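Musurby Site Search - Frequently Asked Questions

Last updated May 17, 2026

Musurby is a hosted search box for small and medium-sized websites. You add it to your pages, it reads your content, and visitors get results from your site only. The questions below come from people setting it up for the first time and from existing customers moving over from our older product, Entwistle. If you are still on Entwistle, read the last section first.

GETTING STARTED

What does Musurby index?

Any public page on the domain you register, plus PDF files linked from those pages. It does not index pages behind a login unless you are on the Plalotdale plan and have set up a crawl account. Spreadsheets and slide decks are skipped. Text inside images is not read, but alt text and captions are.

How long does the first crawl take?

A site of 460 pages usually finishes in one pass overnight. Larger sites are crawled in batches, and you can search the finished batches while the rest are in progress. The Crawl tab shows the number of pages found, pages indexed and pages skipped. If the first two numbers stop moving and the status still says Running, open a support ticket and we will restart it from our end.

Do I need a sitemap?

No. The crawler follows links from your home page. A sitemap helps when you have pages that nothing else links to, such as old newsletters or product pages that only appear through a filter menu. Put the address of the sitemap in Settings, under Sources.

Can I keep certain pages out of the results?

Yes. There are two ways to do it. You can add a noindex tag to the page itself, which also keeps it out of Google and Bing, or you can add the address to the Exclude list in Settings, which affects Musurby only. The Exclude list accepts whole folders. Enter the folder path with a star at the end.

My page says noindex but still shows up. Why?

The page was probably indexed before you added the tag. It will drop out the next time the crawler visits. To remove it sooner, paste the address into the Remove Now box on the Crawl tab.

RESULTS AND RANKING

How are results ordered?

Musurby looks at where the search words appear. A match in the title counts most, then headings, then captions and link text, then body text. Newer pages get a small lift over older ones when everything else is equal. You can turn the date lift off, and most reference sites should.

Can I pin a page to the top?

Yes, up to 10 pinned results per search term. Go to Ranking, type the term exactly as visitors would, and choose the page. Pins apply to that term and its plural. They do not apply to longer phrases that contain the term, so "returns" and "returns address" need separate pins.

Does anyone pay to appear higher?

No. There are no ads or sponsored results in Musurby on any plan. The only pages that appear are yours.

What is the difference between Web view and Picture view?

Web view lists pages with a title, a short excerpt and the address. Picture view shows a grid of thumbnails taken from your pages, and clicking one opens the page it came from. Both views use the same index, so switching between them does not count as a second search. Visitors see Web view by default unless you change it in Display.

Where does the text under a picture come from?

Musurby uses the caption if the page has one. If there is no caption, it uses the alt text, and if that is missing too, it uses the nearest heading. File names are never shown to visitors. If the wrong text is appearing, the usual cause is a page template that places the caption outside the figure block. Move it inside and run a new crawl.
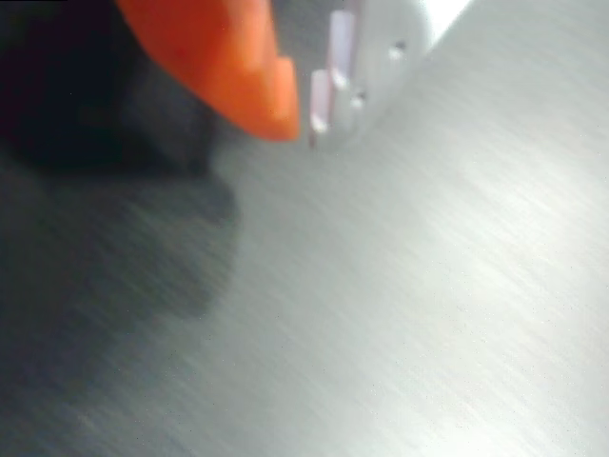 Orange fingertip over brushed stainless steel.

Can I choose which picture stands for a page?

Yes. By default we take the first picture in the main body that is wide enough for the grid. Logos and icons are ignored. To pick a different one, set a preview image in your page settings, the same one you would use for link previews on social sites. Musurby checks for that before looking at the body of the page.

Why do some pages show no excerpt?

The excerpt is built from body text. If the page is mostly a form, a table or an embedded video, there may not be enough running text to use. Add a meta description and we will show that.

SPELLING, SYNONYMS AND LANGUAGES

Does it correct spelling?

It suggests corrections using words that already exist on your site. This means brand names and local place names are usually handled well, but a common word that never appears on your pages will not be suggested. Suggestions appear as a link above the results. We do not swap the search out without the visitor clicking it.

How do I add synonyms?

Open Ranking and choose Synonyms. Enter groups of words separated by commas, one group per line. A search for any word in the group will find pages using the others. Keep the groups tight - a group that is too loose will fill the results with pages people did not ask for, and it is the most common reason customers tell us the ranking looks wrong.

Which languages are supported?

21 languages have full support, meaning word endings and accents are handled. Other languages can be indexed, but only exact matches will be found. Mixed-language sites work, as long as each page declares its language in the page code. Pages with no declared language are treated as being in the main language of the account.

PRIVACY AND REPORTS

What do you record about visitors?

We record the search words, the time, the number of results and which result was clicked. We do not set cookies and do not keep IP addresses with the search log. Logs are held for as long as your account settings say, and you can shorten the period at any time.

Can I see what people searched for and did not find?

Yes. The No Results report lists these terms, with the most frequent first. It is worth checking after you rename a product or move a section. Many terms on the list can be fixed with a synonym.

Can I export the reports?

Reports can be downloaded as a CSV file. Scheduled exports by email are available on the Plalotdale plan.

PLANS AND BILLING

What plans are there?

There are two. Grornora is the standard plan and covers one domain. Plalotdale covers several domains, logged-in content, scheduled exports and priority crawling. You can change plans from the Billing page. Moving up takes effect right away, and moving down takes effect at the end of the billing period.

What happens if I go over my search limit?

Search keeps working. We send an email when you reach the limit and another if you are still over at the end of the month. If it happens 2 months in a row, we will ask you to move up a plan.

Do searches from bots count?

Known bots are filtered out before the count. If you see a sudden jump that does not match your traffic, send us the dates and we will look at the log.

MOVING FROM ENTWISTLE

Is Entwistle being shut down?

Yes. Entwistle search boxes will stop returning results at the end of August. New accounts can no longer be opened on it.

Will my settings carry over?

Pins, synonyms and the Exclude list are copied when you press Migrate in your Entwistle account. Custom colors and fonts are not copied, as the new search box uses a different stylesheet. Old reports stay available for download until the shutdown, so save them before then if you need them.

Do I have to change the code on my site?

Yes. Replace the old script line with the one shown on your Install page. If both are present, visitors will see two search boxes. Sites using our WordPress plugin only need to update the plugin and enter the new account key.

My question is not answered on this page. Where do I go?

Use the Help link at the bottom left of your dashboard. Include your domain and the search term you are having trouble with.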